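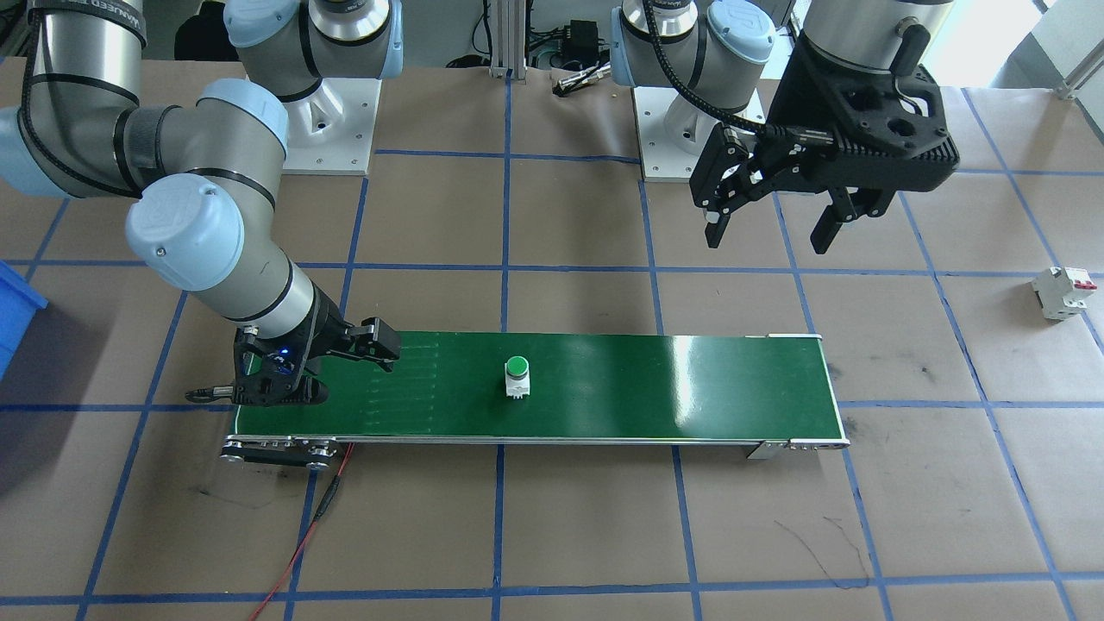

A paper surface, taped and measured: Zuweira Quartey on bench layout

Zuweira Quartey has set up work surfaces for Celtach since October of last year. Her part of the job covers the table, what goes over it, the lines marked on it and the containers that stand on it. We asked her to go through the choices in the order she makes them.

She starts with the covering. "Brown kraft paper, pulled flat. People ask for a rubber mat, and a mat is fine until you want to mark it. Paper takes tape, takes pencil, and when it gets dirty you throw it out and put down another piece." The paper comes from Avico on a roll and is cut long, then trimmed after it has been left flat overnight.

"If you trim it right off the roll it still has the curl in it," she said. "You get a raised edge, and small parts slide under it."

The grid is blue masking tape. She marks two sides of the table first, snaps a chalk line between the marks, and lays the tape along the chalk. The long lines go down before the short ones. She doesn't stretch the tape, which pulls back over the next few hours and puckers the paper.

"The cells don't have to be perfect squares. They have to be the same tomorrow. If I tell someone the bin goes over the second line, I need that line to be there."

Asked why she uses blue tape, she said it shows up on brown paper and lifts with little tearing. White tape was tried and was hard to see under strong light. Her line positions are written down in a table in the Morach setup manual, measured from the left front corner. The longest entry is 76 inches.

The bin is the item she has changed most often. The current type is blue plastic with an angled open front, so a part can be put in over the low side. A white foam pad lies flat in it and covers most of the floor.

"A hard floor makes light parts bounce. I cut the pad a little small so I can get a finger down the side and lift it out. A pad that fits tight never gets cleaned." 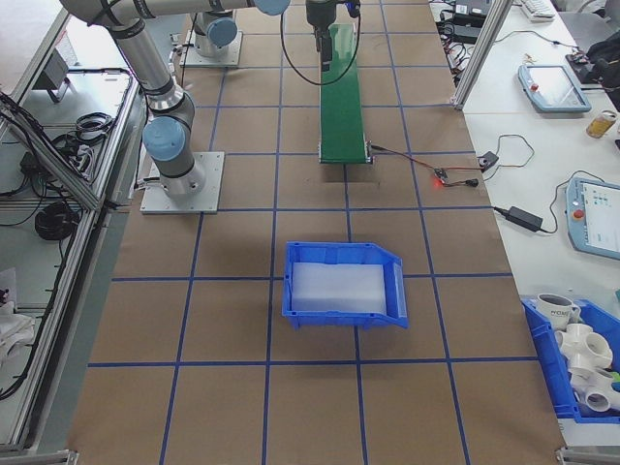 The belt and its wiring

The conveyor is narrow, with a green belt, and Quartey treats it as the fixed item on the table. Paper and tape are planned from it. She checks that it runs parallel to the nearest tape line by measuring at both ends, and she accepts a difference of 4 millimeters.

"More than that and you can see it from the door. Then everybody wants to straighten it, and they all straighten it differently."

Green was the stock color. Her one complaint is glare. The belt has a shine, and an overhead lamp leaves a bright patch that hides a small part completely. She would pick a matte surface next time and has asked Riquelme, the belt supplier, for a sample.

Pale streaks on the belt don't concern her much. "I wipe it with a damp cloth. If the mark stays, it stays. I look at the edges for fraying, and I look at the bolts on the end plates."

She is stricter about wires. The red and black pair at the small sensor board should have enough slack to move the board by hand, and no more than that.
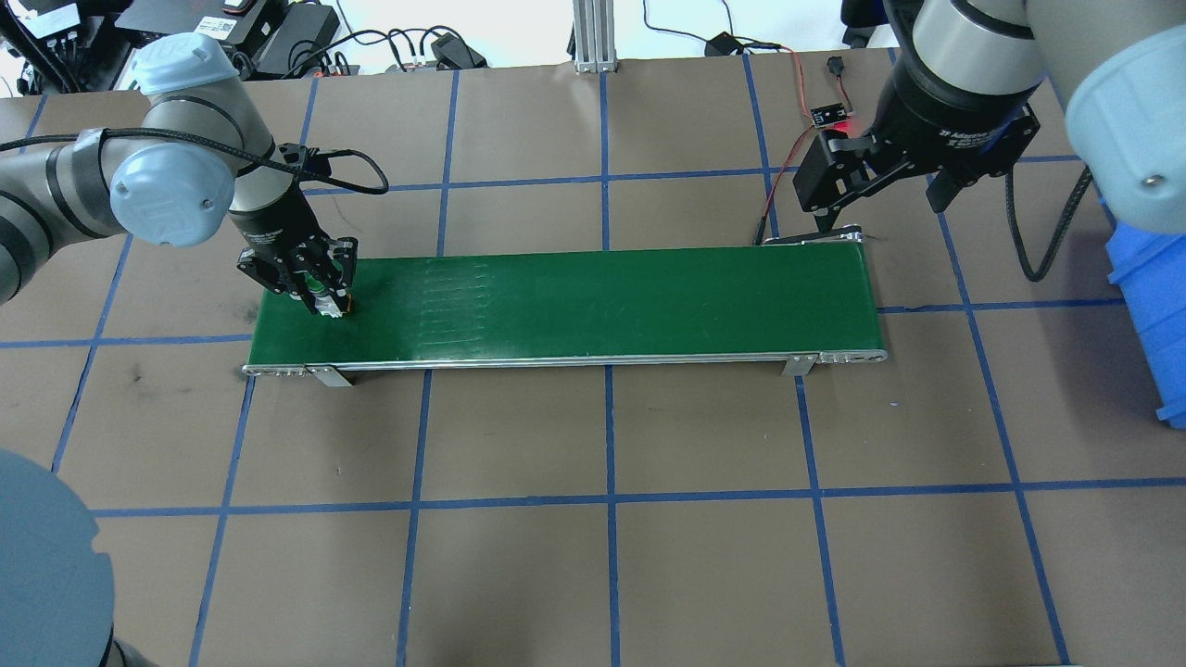 The green belt on the taped grid, with the sensor board and its red LED toward the right.

Quartey inspects the paper every 5 working days and replaces it when a tape line has lifted at both ends. Retaping the whole surface takes her most of a morning. She keeps the old sheet until the new one has been measured against it, then folds it for recycling.

Interview held 12/28/22.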